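그레다우(Gredau) 소개

회사 소개 | 연구 | 사람들 | 협력 | 연락

그레다우는 로봇이 사람의 시연에서 손동작을 배우는 방법을 연구하는 작은 회사입니다. 대표 그라사 파트리시우(Graça Patrício)가 대학 연구실을 나와서 동료 한 명과 함께 시작했습니다. 지금은 엔지니어, 원격 조종을 맡는 조종사, 데이터를 검토하는 직원이 한 건물에서 같이 일하고 있습니다. 이 페이지는 한국의 파트너 회사와 학생 여러분을 위해서 저희가 직접 한국어로 썼습니다. 어색한 표현이 있으면 알려 주십시오. 고치겠습니다.

저희가 하는 일

로봇에게 물건을 잡고, 옮기고, 내려놓는 일을 가르치려면 시연 데이터가 필요합니다. 조종사가 로봇을 원격으로 움직이면, 그동안 카메라의 영상과 관절의 각도가 함께 저장됩니다. 이 기록을 가지고 정책(policy)을 학습시킵니다. 여기까지는 많은 연구실이 하는 방법과 같습니다.

저희의 관심은 그다음에 있습니다. 모은 시연 중에서 어느 것이 학습에 도움이 되고, 어느 것이 도움이 되지 않는가? 처음에 저희는 시연이 많으면 많을수록 좋다고 생각했습니다. 그래서 첫 프로젝트인 루앙라트(Luangrath)에서는 조종사가 시간이 날 때마다 같은 작업을 반복했습니다. 그 결과 데이터는 많이 쌓였지만 로봇의 실력은 어느 시점부터 거의 오르지 않았습니다. 영상을 다시 보니, 비슷한 시연이 아주 많았고 손가락이 물건에 닿는 중요한 순간이 잘 보이는 시연은 적었습니다.

루앙라트는 계획보다 일찍 끝냈습니다. 그때의 기록은 지금도 보관하고 있으며, 새로운 직원이 오면 첫 주에 그 기록을 봅니다.

연구 방법: 제메로

제메로(Gemero)는 시연을 골라내는 저희의 방법입니다. 머리 쪽 카메라는 작업 공간을 넓게 보지만, 손이 물건을 가리는 일이 많습니다. 손목 카메라는 손가락 끝을 가까이에서 보지만, 손이 방 안의 어디에 있는지는 잘 모릅니다. 두 시점은 서로 모자란 것을 채워 줍니다.

제메로는 작은 모델에게 한 가지 문제를 줍니다. 머리 쪽 영상만 보고, 같은 순간의 손목 영상의 특징을 예측하는 것입니다. 손이 공중에서 움직이고 있을 때는 예측이 쉽습니다. 손가락이 물건의 면에 닿거나 물건이 손안에서 기울어지면 예측이 어려워집니다. 저희는 이 예측 오차를 시간에 따라 더하고, 시연의 길이로 나누어 점수를 만듭니다. 점수가 높은 시연에는 다른 시연에 없는 접촉의 정보가 들어 있을 가능성이 높습니다.

다만 점수만 보고 고르면 문제가 생깁니다. 카메라가 흔들린 시연이나 케이블이 렌즈 앞을 지나간 시연도 점수가 높습니다. 그래서 점수가 아주 높은 시연은 사람이 한 번 더 봅니다. 이 일은 지루하지만 아직 자동으로 바꾸지 못했습니다.

결과

저희는 옐텐사이드(Jeltenside) 작업장에서 모은 시연 1,982개로 이 방법을 시험했습니다. 작업은 상자와 통에서 물건을 꺼내어 정해진 자리에 놓는 것이었습니다. 먼저 전체 시연으로 정책을 학습시켰고, 그다음에 제메로가 고른 시연 1,000개로 같은 구조의 정책을 학습시켰습니다. 평가할 때 물건의 처음 위치는 두 정책에 똑같이 주었습니다.

제메로가 고른 시연으로 배운 정책은 전체 시연으로 배운 정책의 성공률의 97%에 도달했습니다. 같은 수의 시연을 무작위로 골랐을 때에는 이보다 낮았고, 특히 물건을 잡는 단계에서 차이가 컸습니다. 물건을 내려놓는 단계에서는 차이를 거의 보지 못했습니다. 왜 그런지 저희도 아직 잘 설명하지 못합니다. 내려놓는 자리의 종류가 너무 적었다는 의견이 회사 안에 있고, 지금 이것을 확인하고 있습니다.

이 결과는 한 작업장과 한 종류의 작업에서 얻은 것입니다. 다른 장소에서도 같은 숫자가 나올 것이라고 저희는 말하지 않습니다.

작업 현장

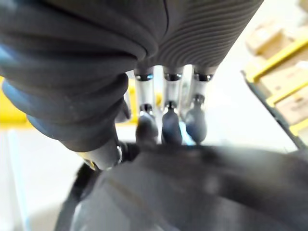
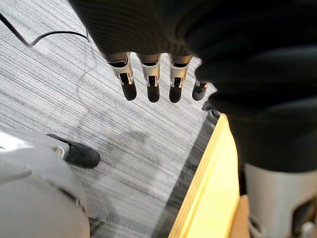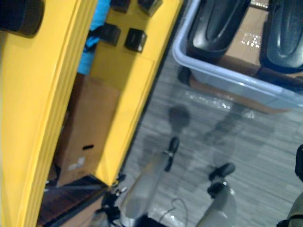
시연의 수를 줄이면 드물게 일어나는 상황을 로봇이 배우지 못하게 되지 않습니까?

그 위험은 있습니다. 제메로는 드문 접촉이 들어 있는 시연에 높은 점수를 주는 편이지만, 머리 쪽 영상만으로 쉽게 예측되는 드문 상황은 놓칠 수 있습니다. 예를 들면 물건이 평소와 다른 방향으로 놓여 있는데 잡는 방법은 같은 경우입니다. 그래서 저희는 물건의 처음 위치와 방향에 따라 시연을 묶고, 각 묶음에서 최소한의 수를 반드시 남깁니다. 이 최소한의 수는 작업마다 사람이 정합니다.

옐텐사이드 작업장

옐텐사이드는 저희가 시연을 모으고 정책을 평가하는 장소의 이름입니다. 저희는 이곳을 실험실보다는 평범한 일터에 가깝게 유지하려고 합니다. 조명과 물건의 배치를 너무 깨끗하게 정리하면 데이터도 너무 깨끗해지고, 그런 데이터로 배운 로봇은 조금만 환경이 바뀌어도 실수를 합니다. 루앙라트에서 저희가 배운 것 중의 하나입니다.

하루의 일은 카메라 보정으로 시작합니다. 손목 카메라는 위치가 조금만 달라져도 영상이 많이 달라지므로, 보정 값을 전날의 값과 비교하고 차이가 크면 고정 나사를 다시 조입니다. 그다음에 조종사가 짧은 연습 동작을 몇 번 하고 시연을 시작합니다. 조종사는 두 사람이 한 조가 되어 일하며, 한 사람이 조종하는 동안 다른 사람은 화면을 보면서 메모를 남깁니다. 물건을 떨어뜨린 시연도 지우지 않고 표시만 합니다. 실패한 시연을 어떻게 쓸 것인가는 다음 연구의 주제입니다.

메모는 정해진 양식이 없습니다. “손가락이 면에서 미끄러짐”이라고 쓰는 사람도 있고, 한 단락을 쓰는 사람도 있습니다. 나중에 이 메모를 제메로의 점수와 비교해 보니, 조종사가 길게 쓴 시연은 점수도 높은 경우가 많았습니다. 작은 관찰이지만 저희는 이 점을 재미있게 생각합니다.

사람들

그라사 파트리시우는 대표이면서 제메로의 첫 번째 코드를 쓴 사람입니다. 지금도 평가가 있는 날에는 작업장에 나와서 직접 물건을 처음 위치에 놓습니다. 본인의 말을 옮기면 다음과 같습니다.

“저는 로봇이 성공하는 영상보다 잡기 직전의 영상을 더 오래 봅니다. 손가락이 닿기 전에 이미 많은 것이 정해져 있습니다. 데이터를 고르는 일은 그 순간을 찾는 일이라고 생각합니다.”

연구 팀은 학습과 평가를 맡고, 현장 팀은 로봇과 카메라의 정비, 원격 조종, 기록을 맡습니다. 연구 팀의 사람도 입사한 후 첫 달에는 반드시 조종을 배웁니다. 조종을 해 보지 않은 사람은 시연 영상에서 손이 왜 멈추었는지 이해하기 어렵습니다. 회의는 영어로 하지만, 현장에서는 여러 나라의 말이 섞입니다.

협력

저희는 다손가락 로봇 손을 쓰는 연구실, 그리고 이미 시연 데이터를 가지고 있지만 학습의 결과가 만족스럽지 않은 회사와 함께 일하고 싶습니다. 제메로를 적용하려면 같은 시각에 저장된 머리 쪽 영상과 손목 영상이 필요합니다. 두 영상의 시각이 맞지 않으면 점수가 의미를 잃으니, 먼저 짧은 기록 몇 개를 보내 주시면 저희가 확인해 드립니다.

학생 연수는 여름과 12월에 받습니다. 로봇을 다루어 본 경험은 없어도 되지만, 영상을 오래 볼 수 있는 인내심은 필요합니다. 지원할 때에는 이력서와 함께, 본인이 한 실험 중에서 잘되지 않은 것 하나를 한 쪽 이내로 설명해 주십시오.

연락

협력, 연수, 강연에 대한 문의는 이 사이트의 문의 양식으로 보내 주십시오. 한국어로 쓰셔도 됩니다. 답장은 한국어 또는 영어로 드리며, 평가 기간에는 조금 늦어질 수 있습니다. 옐텐사이드 작업장의 방문은 미리 약속하신 분만 가능합니다.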